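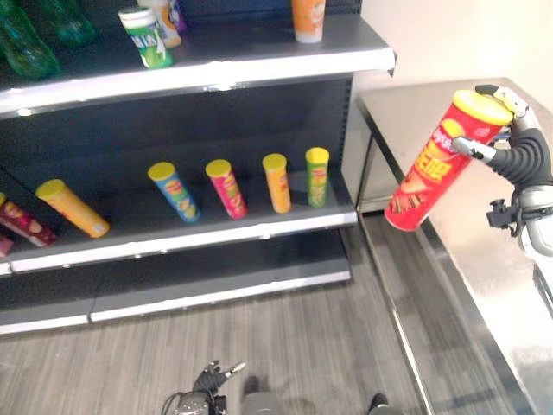 A reader of the last gallery wrote in to say that crisp tubes are the worst thing in any shop to keep tidy, because they roll as soon as one goes over, and that she would always put them behind a lip or in a tray. Another asked whether the shelf depth was right for them at all.

Snack shelves, Billcombe shop
Posted Aug 4, 2026

The Billcombe shop has had its snack and drinks shelving moved next to the counter. The old run stood by the back wall and took up 446 cm of it, and most of the stock at the far end was never looked at. The new place is smaller and closer to the till. This page covers the shelving and what goes on it. The bread section and the chilled cabinet have their own pages.

Tubes on the middle shelf
Blue, pink-red, orange and green, all with yellow lids, next to the steel counter. A yellow one is on its side, and the bottom shelf has nothing on it yet.

The unit
Dark grey metal with white front edges, from the Bonex range. We looked at an all-white version as well, but it showed every scuff in the Lornent shop and we did not want the same again. The shelves lift out and go back at a different height without tools, although you do need to empty them first — the brackets will not shift with any weight on them.

The middle shelf is set so that a tube can be lifted over the one in front. It was 3 cm lower when we first put it together and people kept catching the lids. If you are setting up the same unit, stand your tallest pack on the shelf and try taking it out before you fix the rest.

The top shelf
Green plastic bottles at one end, then canisters, with an orange cup-shaped container towards the other end. The top shelf is for mixed lines that sell slowly. Prices for these are on the list at the till until the new strips come.

The bottom shelf
Multipacks and large bottles will go down here. The Harahap delivery comes in cases of 11, an awkward number for the width, so the plan is to put one case out and keep the other in the stockroom. Anything low down should be something customers already know they want. They will bend for a big bottle of water but not to read a label.

The floor
Grey wood-grain, easy to sweep. The old lino was lifted before the shelving went in. There is a gap under the bottom shelf that a flat mop will go into.

Cost
The shelving came to £1151 with delivery. Fitting was done in almost a day, outside opening hours. The counter was already there and has not been moved.

Still to do
Price strips for both upper shelves. Dividers for the tubes — we have ordered clear ones to try and will fit them to the middle shelf first. The top shelf may come down one notch if people find it hard to reach.

The next gallery will be in October, when the stockroom racking is finished.

More galleries: Bread section / Chilled cabinet / Lornent shop front / Lornent till area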